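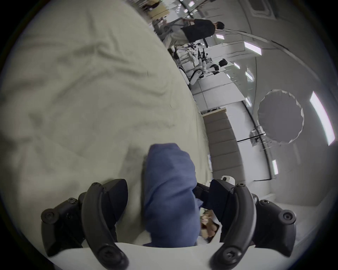
Workshop notes: the bed project, so far
Mar 16, 2023

Members keep asking me when the Trirent workshop will have a robot that makes beds. I've been going to the build sessions for a while now, and my answer is that I wouldn't throw out your alarm clock yet.

For those who missed the last issue, Vesela Georgiou and Shivam Bhatia are building a two-fingered gripper that you hold and work yourself. You pick things up with it, the camera on it records what the fingers do, and later a robot is supposed to learn the job from the recordings. I had my doubts about the "supposed to" in that sentence when the plan was first pinned up, and I still have them. But the gripper itself is coming along better than I expected, and I'll say so.

The fingers are the third version. The first pair were straight, and on a flat sheet they just skated. Vesela drew the second pair with a curve, printed them overnight, and snapped one before lunch. The current ones curve in toward each other and are thicker where they meet the housing. They pinch a bunched-up cloth well. What they don't do well is find the edge of a sheet lying flat, and a bed is mostly sheet lying flat. Shivam says this is a matter of practice. I tried it for half an hour and got a good pinch of mattress cover along with the sheet nearly every time.

A word about screws. We standardized on socket heads last September after a long argument, and I was on the losing side. I wanted plain Phillips because everyone owns a Phillips driver. I now admit the socket heads are easier to get at with the fingers in place, but the hex keys wander off, and the small one has been replaced twice out of the tea money. If you borrow it, put it back on the magnet strip.
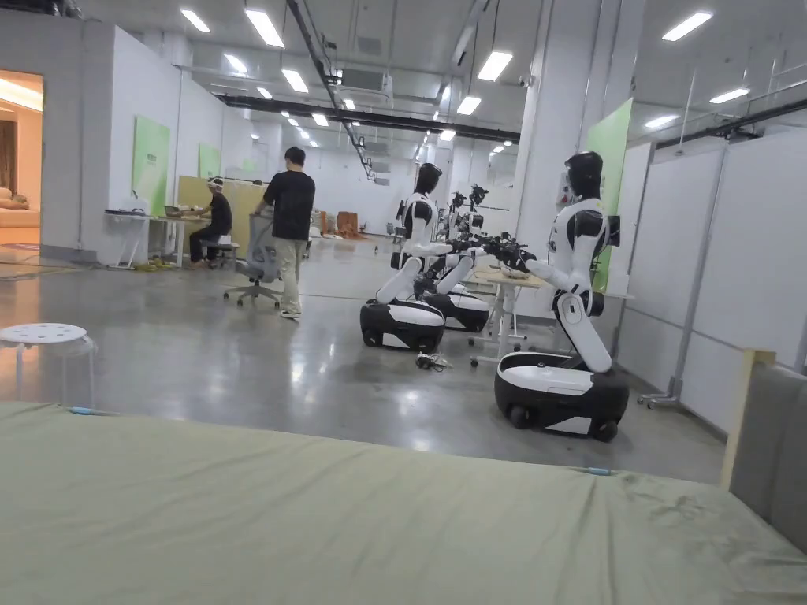

The other half of the work is the part people come in to look at, the robots on their wheeled bases. They draw a crowd on visitor evenings. Visitors see arms and a shiny black head and they fill in the rest for themselves. I'd ask members showing guests around to be careful about what they promise. When someone in a headset is driving an arm, the clever part is the person in the headset. Junpei Wada made this point at the last meeting, more politely than I would have, and got a round of nods from people who then went straight back to telling their guests it was thinking.

Now the numbers, which I asked for and was slightly sorry to get. The team has 1,102 recorded tries with the hand-held gripper. Of these, 300 are on bedding and the rest are on smaller cloths, mostly from when the curved fingers were new and everybody wanted a turn. Shivam threw out 200 of the total for bad focus or for the operator's sleeve getting in the way. So a bit over nine hundred are left, and Vesela would like many more before she trains anything. I asked how many more. She said it depends. It usually does.

I also asked what would count as failure. I think any project using shared floor space should be able to answer that, and to their credit they had a go. If a robot can't pull a corner of a sheet up to the headboard by the end of September, on its own, in front of witnesses, they will write up what they learned and give back the bay. I've written that down. I would have liked "five times running" in there too, but was told not to be greedy.

Costs are under control as far as I can see. The mattress was the biggest item. The offer from Lekico of cheaper printer filament was turned down after a test spool came out brittle, and I think that was right. I'm less sure about the padded storage case on the wish list. A shoebox and an old towel would do the same job.

Some practical things. Please don't sit on the mattress, however long your print is taking. Don't move the stands without asking, even a little, as they are set up with the cameras in mind and it takes Themis Chatzigeorgiou 30 minutes to put them right. Loose cables on the floor are everybody's business - if you unplug something, coil it.

The team could use more hands on the gripper, especially people who have never tried it, as the regulars have all picked up the same habits. Left-handers are very welcome; so far there is exactly one, and it's me. Bring a fitted sheet if you have one you don't care about. Sign-up is on the sheet by the kettle, and Vesela will show you how to hold the thing.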